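Home | Contents | Previous chapter | Next chapter | Glossary
Reading time: 4 min

Chapter 6
Changing the Background on Purpose

In Chapter 5 we trained a policy on demonstrations recorded in one enclosure with plain gray walls. It did well there. Then the walls were swapped for a patterned set, and the same policy reached to the wrong spot, closed on air, and waited. The arms, the objects and the task were the same as before. Only the backdrop had changed.

This chapter deals with that kind of failure and with the simplest method we have for reducing it. The method is called surface rotation. Walls and floor are treated as part of the data, to be varied on a schedule, in the same way that object positions are varied. It needs no change to the network or the loss. It does need a supply of printed panels and some discipline in keeping records.

6.1 Why a policy learns the wall

A policy trained by imitation gets images and joint readings as input and is asked to predict what the operator did next. Nothing in the training tells it which pixels matter. If the floor has a dark streak near the place where the case is usually picked up, the streak predicts the reach almost as well as the case does. With a single backdrop the two cannot be told apart from the data. The error stays hidden as long as the test is run in the same enclosure.

Plain walls do not solve this. They remove some false cues, but they also give the policy very little practice at ignoring things. A policy that has only seen objects against gray has never had to find a pale object in front of a busy surface.

6.2 The Gerkmont task

Most of the results in this chapter come from the Gerkmont set, which uses two arms on a shared rail. The task is to put an earbud into its charging case. One arm holds the case open and the other handles the earbud. The grippers work close together over a small part of the floor, and the earbud is small enough that a gripper finger can hide it from a single camera.
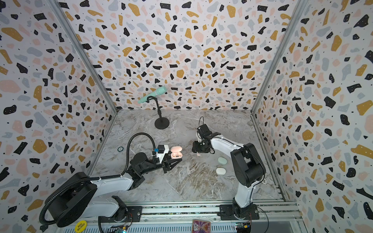

A reader of the draft, Guillot, objected that strong patterns make the task harder than any real desk would, and that a policy might spend its capacity on wallpaper. The objection is fair, and we return to it in Section 6.5. The short answer is that the loss on plain walls was small, and the gain on walls held out from training was large enough to be worth it.

Objects that play no part in the task are also left in the workspace. We call these bystanders. Other earbud cases are useful bystanders because they share a shape with the target. The policy then has to use color and the state of the lid to choose, and shape alone will not do.

6.3 The rotation schedule

The schedule used for Gerkmont is easy to state. Each combination of wall and floor is called a setting. Record 200 demonstrations in a setting, then change the wall panels, the floor panel, or both. Object positions are drawn fresh for every demonstration. Bystanders are changed whenever the panels are.

Keep 2 settings out of training altogether. They are used for testing and for nothing else, including the choice of learning rate. It is tempting to look at them early. A team that does so has turned its test settings into training settings by a slower route.

The log for each demonstration should list the wall code, the floor code, the bystanders and the operator. We use the Serkar log format, described in Appendix B, but a spreadsheet is enough for a small project.

6.4 What to measure

Report success on training settings and on held-out settings separately. An average of the two hides the quantity we care about, the gap between them. Also record where each failed attempt stopped. In this task the common stopping points are grasping the case, grasping the earbud, and lining up the earbud with its cavity. Background errors tend to show up at the two grasps. Errors in lining up are more often due to hidden views or loose calibration, and more wall patterns will not fix them.

Before reading on, make sure you can compute a confidence interval for a success rate (Section 3.4). The Comico exercises at the end of the chapter depend on it.

Contact the publisher | Copyright, all rights reserved | Back to top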